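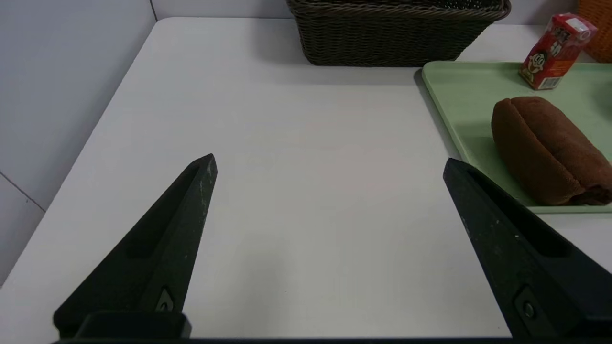 Baskets, trays and the stuff that ends up in them

A wicker basket is where small objects go to be forgotten. I say this as someone who once found 31 dead batteries in one, mixed in with an unknown number of live ones, and had to try the lot in a torch. But I keep buying the things, so over the years I have worked out a few ways of living with them.

Use a tray for today and a basket for the rest

A shallow plastic tray with a lip is a poor place to store anything and a very good place to put it down. Keys, post, the screw that fell off something. You can see all of it at once and it looks bad by teatime, so you deal with it. A basket has sides, and behind the sides you can get away with murder.

So the tray sits at the front of the table, where your hands are, and the baskets go at the back. If you do it the other way round you will be reaching over wicker all day and catching your cuffs on it.

Getting dust out of the weave

Wiping does nothing except push the dust further in. Take the basket outside, turn it over and smack the bottom. Then go along the strands with a dry paintbrush, an inch wide or so, and finish with the soft brush on the vacuum cleaner. Dark brown wicker shows dust and pale wicker shows everything else. I have both and can't recommend either.

If it needs more than that, use a barely damp cloth and leave it to dry somewhere airy, away from the radiator. Eskil Sjöberg, who repairs chairs in Skelcombe and has opinions, told me in February that he sees more baskets ruined by radiators than by dogs. I have met his dog and I'm not sure.

Snags

One loose end of cane will find every jumper in the house. Snip it close with nail scissors, going with the weave, and dab on a bit of wood glue. Don't pull it. I pulled one on my old Plollden and spent the evening with considerably less basket.

Smudges on plastic trays

Pale green was a mistake, though a pretty one. Washing-up liquid and warm water will shift most marks, and bicarbonate of soda made into a paste does for tea. Keep scourers well away, or you'll swap a stain you could remove for scratches you can't. Dry the underside as well, and lift the tray now and then to see what has crept beneath it.
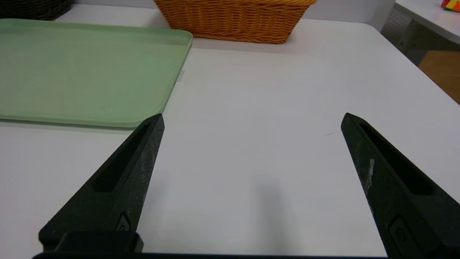
Keeping a white table white

Wicker marks a white top if you drag it. Lift it, or stick felt pads on the bottom corners - 4 to a basket, 3 if you enjoy a wobble. The Ellel pads stay put better than the Westerberg ones, which wander off in warm weather and turn up on a sock.

For the grey bloom that settles on matt surfaces, try a wrung-out microfibre cloth and no spray at all. Most of mine was old spray.

Labels

I tied brown luggage labels to every handle and felt very organised. They now say things like "cables (good)" and "cables (other)". Write in pencil.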